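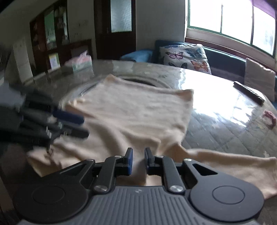 Garment spread on the table, two grippers over it.

1/ Laundry handling at Amport, four months into the Hurkon rollout. Some notes on what moved and what didn't.

2/ Folding demos get the attention. Our labour hours sit in sorting, loading and checking. We logged 2,120 items in March and soft fabric was the slow category every time.

3/ Loading the washer is its own task. Cloth has to be gripped, lifted and let go past the rubber gasket. 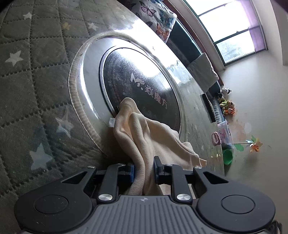 Omprakash Rana replied that his crew's hours stayed the same but the job became watching, and the pay grade hadn't caught up.

4/ Same at our site. 2 positions were reclassified, 8 were not. The work in all of them changed.

5/ Vustex quotes 470 items a shift. Their figure leaves out rework. Ours includes it, so don't compare the two.

6/ Pay grade review is with management. Will post the outcome in this thread.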